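Home Essays Kitchen Mending About Contact

In Defense of the Loud Tablecloth

5 min read

I've been told more than once that patterned fabric is on its way out, and I would like to register a complaint.
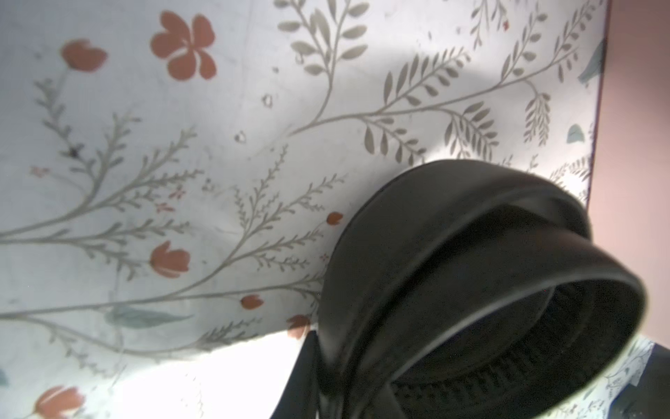 Where all the flowers went

Go into any home store right now and head for the linens. Oatmeal. Sand. Something called "fog." I did this on Monday, on my lunch hour, and walked the whole aisle looking for one single flower. I found a stripe (gray on slightly lighter gray) and a very sad border of dots. The nice kid at the register told me people want things that go with everything, and I said sure, but so does tap water, and he laughed politely and scanned my dish brush.

My own taste was settled years ago by fern-y stems and red flowers on a pale ground. Give me gray-green leaves going every which way, a fat terracotta bloom, a tulip shape or two, and then a bit of teal where you weren't expecting teal! I love that last part most. Somebody sat at a desk and drew all that red and green and then thought, no, it needs a long blue leaf, and I want to shake that person's hand.

My friend Sorin Halilović disagrees with me about every word of this. He lives with white sheets, white towels and a white tablecloth he irons – irons! – before people come over. His argument is that a pattern tires you out. You look at it every day and by June you hate it. I've known him a long time and I think what tires him out is the ironing. I've eaten at that table with my elbows pinned to my sides, terrified of the beets, and I've never once had seconds.

The stain question

Which brings me to the practical side, and I do think there is one. A busy print forgives you. Drip a little tomato on a field of red flowers and you've got one more flower. I have a cloth that's been through 2 toddlers and a fondue, and guests still tell me it looks new (it does not look new, I know where all the bodies are buried). Plain white keeps a record of every meal you ever served. Some people find that romantic. I find it's a lot of bleach.

The same goes for wrinkles. When the stems already wander around and cross over each other, a crease has plenty of company. I pull mine out of the dryer, give it one good snap and call it done.

A word about matching

The other thing I hear is that prints are hard to live with because you have to match them. You don't! Milovan Petek taught the evening sewing class I took, and his whole theory of color was to find the smallest thing in the print and buy your napkins in that. Skip the background and skip the big flower. Look for the little odd color that only turns up here and there. I've done it his way ever since and people think I have an eye. I don't have an eye, I have Milovan's rule and a drawer of teal napkins.

I'll give the plain-linen crowd one thing, the good stuff feels wonderful. The Carosent shop downtown had a flax-colored runner out on the counter and I stood there petting it like a cat. Then I turned over the tag and it was 236 dollars, for a strip of cloth that doesn't even cover the ends of the table. For 200 less I could get yardage off the remnant shelf, hem it badly myself and have enough left for a couple of pillowcases. With flowers on.

So that's what I'm doing this weekend. I've cleared off the machine, I've found the good scissors, and Sorin is coming to dinner after. He's getting the seat by the beets.

Related
Why I Stopped Saving the Good Napkins
Pillowcases From Leftovers: A Slow Afternoon
An Honest Look at the Jorneck Steam Iron
What to Do With Your Grandmother's Curtains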